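Does a paper have to say when a story is really an ad for its own campaign?

Posted by Marisol Zamora, 2020-11-02

So my local paper, the Jellimthorpe Courier, has been running stories for weeks about keeping the old bus depot open. Fine, I like the depot! But the paper is also the one collecting signatures, and the front page piece yesterday quoted 4 people who all happen to be on its side. The petition form was printed right under it. There was no label, no "opinion," nothing. I wrote to the editor and got a form reply. Is there a rule about this, or am I just being cranky? I do a little newsletter myself (300 readers, hi everybody) and I'd like to get it right before I write about it. 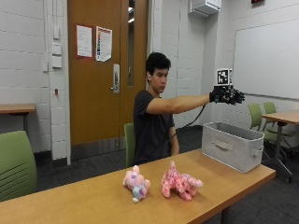
At the long table, glove on

Xiomara Alcantara

You're not cranky. There's no law in the US that makes a paper label its own crusade, at least none I ever ran into, and I put in 28 years on copy desks. Most newsrooms do have a written policy though, and plenty of them say campaigns belong to the opinion side. Ask for the policy by name - "please send me your standards on advocacy" - and send it to the managing editor, not the general inbox. If they don't have one, well, there's a line for your newsletter.

When you write it up, stick to what's on the page. Count the sources for and against, say where the form was printed, and say you asked for comment and when. I'd leave out the word "propaganda" even if you're itching to use it. Also check who owns the depot land. We once had a publisher who forgot to mention something like that, and it was a long June.

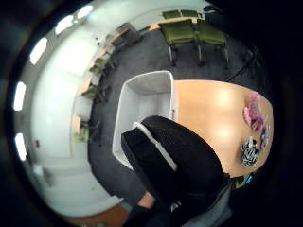
White bin and tabletop, seen from higher up

Chowdhury35

papers have always done this, just cancel. I dropped the Brostora Herald over the same kind of thing and don't miss it except the crossword

Marisol Zamora

Thank you Xiomara, I'm sending that email tonight. Hadn't thought about the land at all!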